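Pramen Low-Tack Masking Tape, Blue

Sold by the roll or by the case of 20

Pramen is a crepe paper tape for painting, labeling and marking out floors and work surfaces. It tears by hand and can be written on with a ballpoint or a felt marker. We carry it in one color and two widths, narrow and wide. Both come on the same size core and fit the Gito hand dispenser.
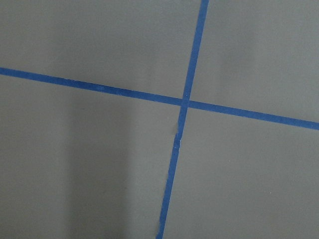 Blue tape on a matte gray surface.

Where it works

Use it on painted drywall, primed trim, glass, metal and sealed wood. It also holds on vinyl flooring and on most smooth plastics. On bare brick, rough concrete or anything dusty it will lift at the ends, and we suggest the Gebremichael cloth tape for those jobs. Do not use it on wallpaper or on paint that has not fully cured.

Putting it down

Wipe the surface and let it dry. Unroll an arm's length at a time and lay it without stretching — stretched tape creeps back and leaves a gap at the corner. Press the edge with a plastic spreader or a thumbnail. For a sharp paint line, go over the edge a second time just before painting.

Where two strips cross, the upper one is stuck to tape and will come up first. Peel in that order. Pull back over itself at a low angle, slowly. If the adhesive has been down for more than 5 days in direct sun, warm it with a hair dryer before you start.

Storage

Keep rolls flat in the bag they came in, away from heaters and windows. A roll with a dented edge will tear in slivers. Cut off the first few turns and it is usually fine after that.

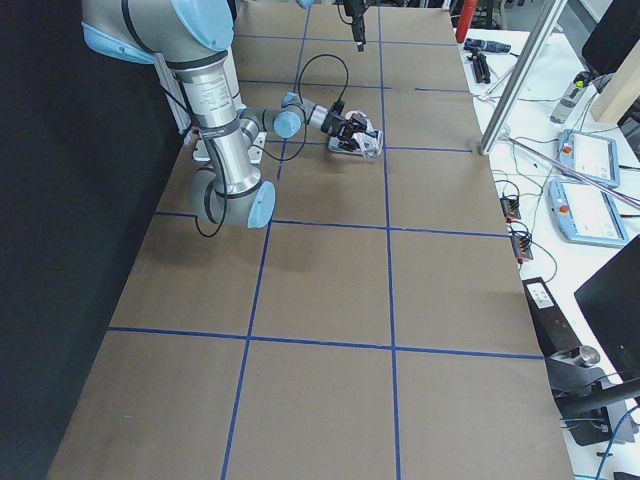
Case orders now ship from the Travell warehouse. The tape is the same and so are the item numbers. Orders placed before 2 p.m. leave the same day, except on Friday, when the truck is loaded at noon. Single rolls still go out from the store counter with the rest of your order.

Cases are packed in plain cartons with the width marked on the short end. You can mix widths in a case if you ask when you order. For 200 rolls or more, write to Treasa Conneely in sales for a price. Delivery on those is by pallet, and we need to know if you have a dock or want a lift gate.

Unopened cases can be returned. Opened cases cannot, but we will replace any roll that arrives crushed. Send the order number to Sándor Csonka at the returns desk and keep the carton until you hear back.

Related items: Gito hand dispenser, Gebremichael cloth tape, plastic spreader.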